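Simulated arm drives gripper into the plate on every top-down grasp, force limit never trips

Posted in Manipulation & Grasping by Triin Venckus 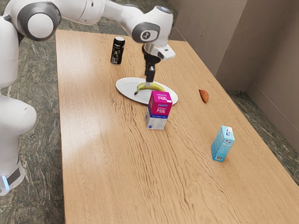 The controller reports success each time, so I did not catch this until I plotted fingertip height. I have a tabletop pick task in simulation: one arm, parallel gripper, banana on an oval plate, with a few cartons and a can as clutter. The target is always the banana. The approach is straight down from a pre-grasp pose, stop at grasp height, close, lift.

What goes wrong: the fingertips pass the commanded grasp height by 8 mm and end up inside the plate mesh. The fingers then close, the plate and the fruit come up together for a moment, and the solver throws the plate sideways. In the worst runs the milk carton is knocked flat and the arm faults on joint velocity during the lift.

What I have checked:

Contact force limit is set in the task file and is read at startup. I can see it in the log.
Physics runs at 2,000 Hz. Control runs slower, through the Rundine bridge.
Descent speed is the default. Halving it makes the overshoot smaller but does not remove it.
The plate is a static mesh on load and switches to dynamic on first contact.
Grasp height is computed from the bounding box of the banana.

The force limit is what bothers me. The same task file goes to the real cell in January, and there the plate is ceramic and the table does not forgive anything. If the guard does not work in simulation I am not willing to assume it works on hardware. Has anyone seen a force limit that loads correctly and then does nothing?

Reet Sproģis

You have two separate faults and they hide each other.

First, the grasp height. A bounding box is a poor source for a curved object. If the box is computed in the object frame and the banana is pitched even slightly against the rim of the plate, the bottom of the box can be below the surface it rests on. Your planner then takes an offset from a point inside the plate. Print the lowest box corner in the world frame next to the height of the plate's inner surface. I expect you will find most of the 8 mm there. Use the support surface as the floor for the grasp height and clamp to it. Do not let any object estimate produce a target below that clamp.

Second, the force limit. In Rundine the limit is evaluated on the filtered wrist wrench, and the filter is reset when the controller switches mode. If your descent is implemented as a mode switch (free motion to guarded motion), the filter starts from zero at the moment you need it. With the default window the estimate lags by more than the time it takes to go from first touch to full penetration. The limit is loaded, as you say, but the value it is compared against has not risen yet.

To confirm it, log raw and filtered wrench together over one descent. If raw crosses the limit and filtered does not, that is your answer.

Fixes, in the order I would apply them:

1. Clamp grasp height to the support surface.
2. Enter guarded mode at the pre-grasp pose and hold there until the filter has settled, then descend.
3. Add a second check on raw force with a higher threshold. It should stop the motion directly and not go through the task layer.
4. Make the plate dynamic from the start. Changing body type on contact discards the contact impulse for that step in some solvers, and this alone can produce the sideways throw.

Keep item 3 on the real arm as well. It is not a substitute for the safety-rated limits in the robot's own controller - those need to be set and tested separately, with the program stopped and the guard conditions provoked on purpose. Test with a foam block before you put the ceramic plate back.

Laine Baranauskienė

Had something like this. Raise the contact stiffness and it goes away. We went from the default to 4,000 and the fingers stopped sinking in. Did not look into the force limit.

Melina Chatzigeorgiou

I would be careful with the stiffness change. It makes the penetration harder to see and leaves the late stop in place. The arm is still being commanded to a point inside the plate, and on hardware that shows up as load on the wrist.

One addition to Reet's list. Check which frame the limit applies to. We had a Tiêu gripper definition where the tool mass was entered twice, once in the URDF and once in the payload setting. The gravity compensation was wrong by the weight of the gripper, and a downward push had to cancel that bias before it registered as contact at all. Hold the arm still in the air with the gripper pointing down and read the wrench. It should be close to zero. If it is not, fix the payload before you tune anything else.

Triin Venckus

Results from Saturday. Lowest box corner was below the plate surface by most of the overshoot, as Reet expected. Raw force crossed the limit during descent and filtered did not, so the filter reset is confirmed too. Payload was correct, entered once.

With the clamp and the settle step the fingers stop above the plate. The plate is now dynamic from load and the throw is gone. I left the contact stiffness at default. The raw force check is written but I have only tested it in simulation, with the clamp disabled to force a collision. It stopped the arm on every run except 2, and in both of those the fingertip had landed on the rim and slid outward. I am keeping the thread open until I know why.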